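4. Setting Up and Running a Duvau Litter Extractor

4.1 Before you start

The Duvau extractor separates ants and other small arthropods from sifted leaf litter. The litter hangs in a mesh bag inside a closed cloth housing. As it dries, the animals move and drop through the funnel into a cup of ethanol. No lamp or other heat source is used.

Check that the kit contains the housing, the wire frame, the drawstring collar, the mesh bags, and the collecting cups. Each housing takes 2 mesh bags. Cups from the older Kao kit have a wider rim and do not seal against the collar.

CAUTION: Ethanol is flammable. Fill and change cups away from flames, heaters, and running motors.

4.2 Hanging the housing

1. Choose a hanging point under a roof, out of direct sun and out of the path of people walking through.

2. Open the wire frame and seat it in the upper hem of the housing. Both crossbars must click.

3. Hang the housing so that the bottom of the cup is 60 cm above the floor. If foraging ants are present in the building, coat the hanging cord with a band of grease. Ants that climb down the cord and fall into the cup cannot be told apart from the sample.

4. Let the housing hang until it stops turning. A housing that swings will shake soil into the cup.

4.3 Loading the litter

5. Sift the litter in the field and carry it in a closed cloth sack. Do not use plastic. Water condenses on the inside and traps small workers against the wall.

6. Spread a white sheet under the housing. Fill each mesh bag over the sheet, loosely, to the sewn line.

7. Lower the bags into the housing on their hooks. They must not touch each other or the cloth.

8. Gather whatever fell on the sheet and return it to the top of the bags. Soil-nesting species with short legs are often found in this fraction.

9. Only now attach the cup. Pour in 100 ml of 95 percent ethanol, push the cup into the collar, and pull the drawstring tight.

Note: Some debris falls during the first minutes after loading. To keep it out of the sample, hang an empty dry cup while the bags settle, then tip its contents back into the litter and fit the filled cup.

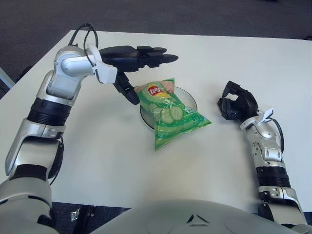

Fung-ping Sin disagrees with the dry cup. In a comment on the previous edition of this guide, Sin wrote that the fastest runners leave the litter within moments of loading, climb the wall of the dry cup, and are lost in the folds of the collar. Sin loads with ethanol in place from the start and accepts a dirtier sample.

Either method may be used. Use the same one for every sample in a survey and write it on the data sheet. Where large, fast species are the main interest, Sin's method is preferred.

4.4 Running the extraction

10. Leave the housing closed for 48 hours. In humid forest, 72 hours is better.

11. Once a day, check the ethanol level through the side of the cup without loosening the collar. Top up if it has dropped below the lower mark.

12. If the run is extended, take the bags out over the sheet at the halfway point, mix the litter by hand, and reload. Wear gloves — stinging species may still be active.

4.5 Taking down

13. Loosen the drawstring and lower the cup straight down. Tap the collar before removing it.

14. Place a pencil-written label inside the cup. Ink from most pens runs in ethanol. The label carries the site code, the sample number, and the date, with the month written out:

Illell, sample 185, Tuesday, June 23, 2026

15. Cap the cup and store it upright in the dark.

16. Turn the housing inside out and brush the seams. Ants left in a seam will appear in the next sample. Wash with plain water only and dry fully before folding.

CAUTION: Do not treat the housing with insect repellent or store it with treated clothing.

Replacement mesh bags and collars are supplied by Emar. State the frame size when ordering.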